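# The planner is not where the bags go wrong

January 2026

Every vendor deck I have been sent this winter puts the planner on slide three. It is always a clean diagram: perception feeds a planner, the planner feeds a controller, and an arrow curls back to the start with the word "feedback" on it. I would like to see what that arrow carries. In most of the systems I have had to debug it carries a boolean.

Plastic mailing bags are a good place to be suspicious. A carton has six faces and keeps them. A mailing bag has whatever shape the last contact left it in, so a grasp planned from the head camera is planned on a surface that the fingers then change. The usual answer is to replan faster. We tried that at Skenard, and our loop got quicker and our logs got longer, and I can't say much else for it.

Last March we evaluated a task layer called Closix on a bag sorting cell. The report said 1,239 attempts and 834 completed, and people argued for a week over whether that was good. I asked a duller question. Of the rest, how many did the software itself know had failed? There was no field for it. The attempt timed out, or somebody pressed stop, and both were stored under the same code. 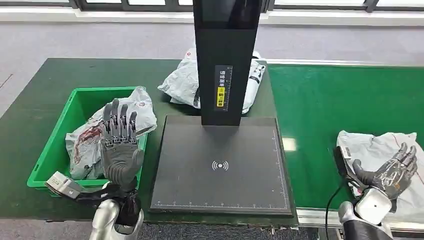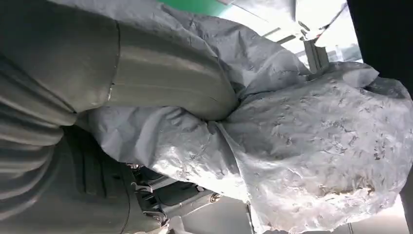
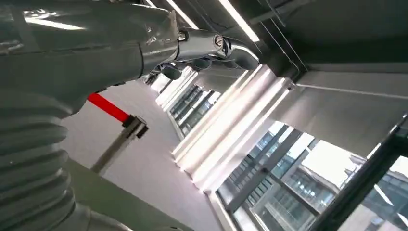
**Poonam Rana**
*Controls software lead, Skenard*

The three views don't agree on what matters, and I think a planner ought to be made to say so. From the head you get the bin, the measuring platform and the belt, which is plenty for deciding where a bag should go. At the wrist, with a fingertip sunk into pale folds, you get creases and contact, and very little that would tell you which bag it is. The other wrist view holds ceiling lights, louvers and a building outside the window. A network will still turn that one into a feature vector, and the feature vector will look as healthy as any other.

My objection to the current fashion is that it feeds all of these in at equal rank and trusts training to sort them out. Maybe it does. I have seen it work in demos, and I have seen the same weights hold a steady high confidence while the wrist camera was pointed at a lamp. If the confidence doesn't move when the object leaves the picture, I don't know what it is a confidence in.

Seung-woo Do, who wrote most of our perception code, thinks I am being unfair. His case is that a hand-written gate on camera relevance is one more thing to tune, and that ours grew to 610 lines before he deleted it. He is right about the 610 lines. They were awful. But what replaced them is a learned gate with no test of its own, and when it misbehaves we retrain the whole stack and look at the total again.

So before I sign off on another planner, I want three dull things in the tooling:

- a stored reason for every abort, written by the module that aborted
- the weight given to each camera at each step, in the same log as the joint commands
- a replay of 40 failed attempts, chosen by someone outside the team that trained the model

The last one gets the most resistance. Wornel's integration people told me it would be "unrepresentative." Of course it would. Failures are what I want to look at, and a sample that represents the average run is mostly runs I have no questions about.

I may be wrong about the gate. A larger model may learn to ignore a bright window without being told, and then Seung-woo can have his deleted file framed. I would still want the abort codes.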